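Two-arm table: what to budget besides the arms?

Bohdana Dmytriv
We plan a second table for plate racking, with two arms. My budget is 1,005 for small parts. Is it enough? 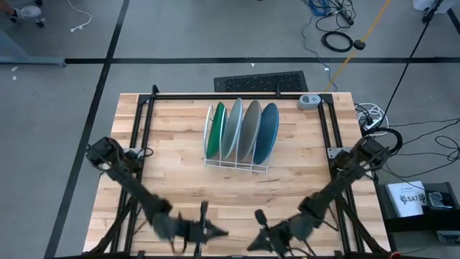
Kenji Kapoor
Enough for cables and power strips, yes. Ask Drumard for prices – they answer slowly. Buy spare gripper fingers first. 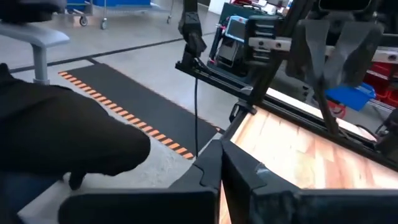

Do spare fingers need to be ordered with the arms?
Order them together, delivery alone is up to 40.

Soo-ah Sun
I would keep 90 for plates and a second wire rack.

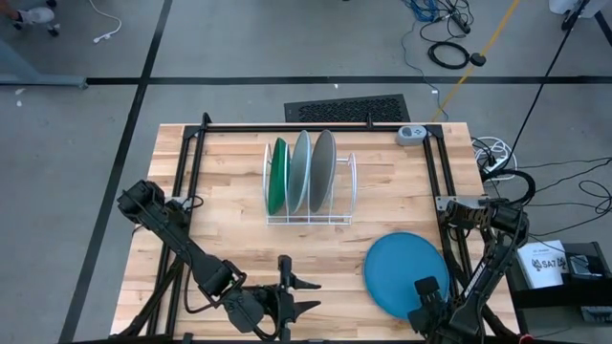 Osham Automation Club – Help Pages

Last reply 2024-02-27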